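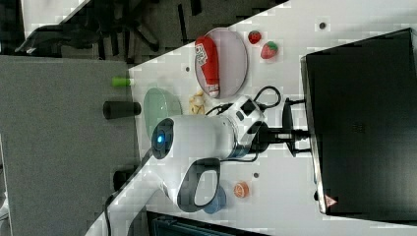 Progress Report to the Preser Fund
Household Water Testing and Well Repair, Tedenik District
Reporting period ending in February

1. Summary

The Tedenik Water Office submits this report on the second stage of the household well program supported by the Preser Fund. The program offers free testing to homes that draw from private wells and pays for repairs where the well cap, casing, or seal has failed. During the period the office moved its records work out of the county annex and into shared office space, and the entry of sample results now takes place there. The move took longer than planned and accounts for part of the delay described in section 4. All other activities went forward under the approved work plan.

2. Testing

The program has now received 3,210 samples since the grant began. Of these, 1,177 came in during the reporting period, mostly from the river townships and the farms north of Vlachou. Return of sample bottles was strongest where the kits were left at feed stores and township halls, and weakest where they were sent by mail. The office has stopped mailing kits except on request.

Each sample is tested for coliform bacteria, nitrate, and arsenic. Households receive a one-page letter with the results in plain terms and a telephone number for questions. The earlier version of this letter ran to four pages and included the full laboratory sheet. Callers often told staff that they could not tell whether their water was safe to drink, and the shorter letter has been in use since the first month of the period. The laboratory sheet is still available to anyone who asks for it.

Nitrate results above the drinking water limit continue to be found mainly in shallow dug wells. Arsenic results follow the bedrock, as the original survey suggested they would, with the exception of a small group of wells along the Prenis road. The office has asked the state geologist's office for the well logs from that area and will report on the matter once they have been reviewed.

3. Repairs

Nine wells were repaired during the period. Eight of these needed new sanitary caps and grading around the casing. The remaining well, at a rental property near Vlachou, had a cracked casing and was relined by the contractor after the owner agreed to share the cost. Follow-up samples are taken at least two weeks after disinfection, and the results will be included in the next report.

Demand for repair is greater than these figures show. Many owners who qualify do not return the consent form, which must be signed before the contractor may enter the property. The form was written for public works easements and is not well suited to a household visit. A revised form is with county counsel. The office has also begun reading the form through with owners by telephone, and this has helped older residents in particular -- several had set the paperwork aside believing it placed a lien on the house.

4. Delays and changes to the work plan

The well location map is behind schedule. Addresses collected in the first stage were recorded by hand and in several formats, and a good number refer to roads that have since been renamed. Staff are correcting these entries one township at a time. Tedenik and the river townships are complete. The Prenis road area and the upland townships remain.

The public meeting planned for Vlachou was postponed when the grange hall lost its heat. It will be held in the spring, after the roads are clear.

5. Use of funds

Spending on laboratory fees was close to the approved budget. Spending on repairs was below budget for the reasons given in section 3, and the office requests permission to carry the unspent amount into the next period. No change to the total award is requested. Printing costs were higher than expected in the first half of the period and fell once the shorter results letter was adopted. A full statement of accounts is attached as Appendix A.

6. Next period

The office plans to finish the address corrections, place the revised consent form in use, and hold the Vlachou meeting. Sampling in the upland townships will begin when the ground has thawed -- outdoor taps there are shut off through the winter, and samples drawn from kitchen taps behind a softener are not accepted for the nitrate test. Households already on the waiting list will be served first.

Respectfully submitted,
Tedenik Water Office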